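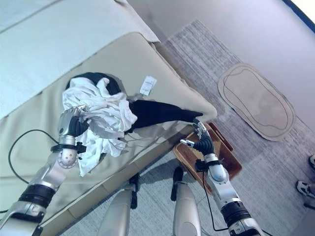 White and black pieces on the bed.

Givstead Laundry Soap Flakes, 2000 g

These are plain soap flakes for washing clothes by hand or in the machine. We make them in our workshop at Pavlović from vegetable oils, and we add no perfume and no color. The flakes are thin, so they melt quickly in warm water. One bag is enough for 98 hand washes if you use the small spoon that comes inside.

Ignacio Huenchumán started with this recipe for wool, but most customers now use it for cotton also. It leaves knitted cloth soft and it rinses out well, even in hard water — only please rinse twice in that case.

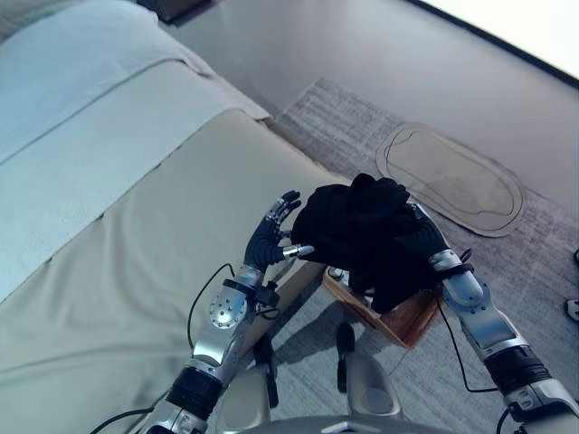
Dark clothes need a little more attention with real soap. If flakes are not fully melted, they can leave pale marks, and on a bundle of dark fabric you will notice such marks much sooner than on a white sheet. Melt the flakes in a jug first, stir until the water is clear of pieces, and then pour it in. Use half a spoon less than for whites.

Ribbed knits hold more soap than smooth cloth. Press the water through the ribs with your hands and do not twist. After the last rinse, roll the piece in a towel and dry it flat. 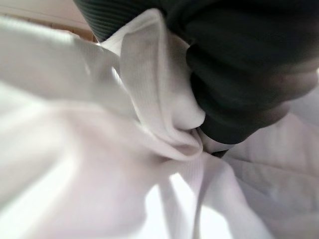 Size and storage

The bag is paper with a folded top. Keep it in a dry cupboard, because the flakes take water from the air and stick together. If this happens, they still wash normally. There is also a small bag for travel, enough for seven washes.

Do not use on silk that is marked dry clean only. Keep away from children and from the eyes.

Orders

Item number 128. Orders which arrive before noon leave the same day with Trurance. In August we are closed, but the shop Famis keeps both sizes on the shelf.
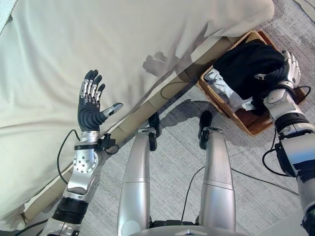 Wicker basket on the floor by the bed.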